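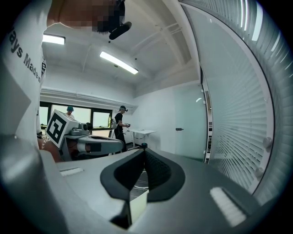

Before you switch on: good habits for hand-held grippers

These tips are for people who work with hand-held grippers in a shared room, for teaching tasks to a robot. We collected them in our workshop in Meredith. Most are small things, but they save many lost recordings.

Clean the finger pads first. Use a dry cloth with no loose threads. If the pad has a mesh surface, dust stays in the mesh, so go over it with a soft brush also. Do not use oil or window cleaner.

Check the marker cube. The black and white pattern must be flat and clean on every face. A scratched face should be replaced the same morning – do not color it in with a pen. We did this once and had to throw away 323 recordings.

Wipe the lens last, after your hands are clean.

Sharing the room

Keep an arm's length from the next person, measured with the gripper stretched out. When someone wears a headset, speak before you walk behind them. A light touch on the shoulder is not a good idea, they may turn quickly with a full backpack on.

Cables should go down along a table leg and be fixed with tape in 2 places. A cable which hangs free from a table will catch a foot sooner or later.

Blinds and ceiling lights: choose one setting and write it on the door. If the sun moves during the session, close the blinds fully. Half open is the worst, the stripes of light go over everything.

Rules for stopping

Any person can say "stop", also a visitor. Everybody then lowers the grippers to the table and waits. With a real arm, such as our old Skavard, one person stays at the stop button and has no other job.

Rest your wrists for 3 minutes between sets. Change the pads after 1,000 grips or when the edge feels soft, and write the change in the notebook.

Store the grippers with the fingers open, in the padded box, lens side up.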